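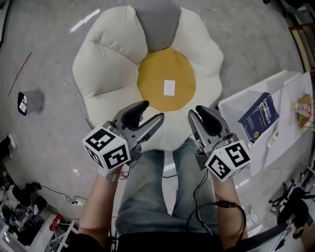
*A pair of hand-held grippers, each with a printed marker cube, in front of a floor cushion at the Trodham workshop.*

TRODHAM - The home-tidying cell that Clinero has been setting up in a rented unit on Ormsby Road is behind schedule again, and the cause this time is a set of small printed cubes.

The company said on Monday that it had stopped work on the cell to redo the calibration of its hand-held grippers. A person holds one in each hand and does the chore, and the recordings are meant to teach a pair of fixed arms to do the same chore alone. Each gripper carries a white cube with black square patterns on its faces. Software finds the patterns in the video and works out where the gripper is and which way it points. If the cube sits a little crooked on its mount, every position worked out from it is a little crooked too.

According to a maintenance note the company sent out with its monthly update, the crookedness went unnoticed for most of September. The note says 903 recordings were made in that time. Clinero has not said how many of them it will keep. Asked twice, a spokesperson said the recordings were "under review" and that a correction could be applied in software to "a good share" of them.

That may be so. A fixed offset can often be taken out afterward, as long as it stayed fixed. The trouble is that the same note describes one cube as having worked loose, and a loose cube doesn't hold one error. It holds a different one every time the gripper is bumped or set down. The note doesn't say when the loosening began, or how anyone would tell from the files.

The repair itself is plain enough. The cube comes off, the mount is cleaned, and the cube goes back on with two screws where there used to be one. The operator then holds the gripper still, fingers open, and turns it slowly through a set of poses while the software compares what it sees with what it should see. Then the same thing is done with the other hand. The last step is a run with both grippers held out in front of the body, pointing the same way, to check that the software agrees with itself about the distance between them.

Clinero puts the whole job at 30 minutes for a pair. People who have done this sort of work elsewhere might raise an eyebrow at that figure. It covers the poses and the screws. It leaves out the time spent finding out that something is wrong, and by the company's own account that was the slow part.

Cables are the other item on the list. The note asks operators to check that any lead is slack at the wrist before they start, and to stop if one pulls tight during a reach. It reports 4 sessions lost to a connector that came partway out, with the recording carrying on as if nothing had happened. A new version of the recording program, due "shortly," is supposed to sound an alarm when this occurs. The same alarm was promised in the update before last.

The chores being recorded are household ones: picking up soft things, turning them, moving them somewhere else. Soft goods are a fair test of a gripper and a harsh test of a calibration. A stuffed cushion gives way wherever it is touched, so a finger that lands a little off can still get hold of it. The person doing the recording corrects by eye and by feel and hardly knows it. The fixed arms will have only the numbers, and if the numbers are off, the arm will close on a fold of cloth, or on air.

This is where the company's confidence is hard to share. Its update says the cell has reached "stable daily operation." The maintenance note attached to the same update lists a loose cube, a bad connector, and a calibration file that was copied from one gripper to the other by mistake. All of these are ordinary faults, the kind any new setup has. Calling the setup stable while sending out the list is a choice.

Clinero has brought in Skukeo, a small supplier of camera mounts and fixtures, to make a new bracket that can only be fitted one way around. The first of these are expected at the Ormsby Road unit next month. Until they arrive, the cubes will be checked by hand at the start of every shift and again after lunch, and the result written in a log. A gripper that has been dropped is to be checked before it is used again, no matter how short the fall.

The log is a good idea, and it is also a bit late. There was no log during the weeks in question, and this is why the company can't say which recordings came before the fault and which came after. A dated line each morning would have settled it.

Also left open is who does the checking. The note gives the job to "the operator on shift," the same person who is expected to get through a day's recordings. A check that costs half an hour and stops the count will be under pressure from the first busy afternoon. The company would not say whether operators have a daily target. It did say that time spent on calibration "will be accounted for."

The fixed arms have not yet been run on anything recorded at Trodham. Clinero had planned to show them at work to its backers this fall, and the update now says only that a showing will follow "once the data set is complete." It gives no figure for what complete would mean, and it doesn't say whether recordings from the faulty period would count toward it.

Recording is to start again when both grippers pass the two-handed check on the same day. As of Monday afternoon, one had.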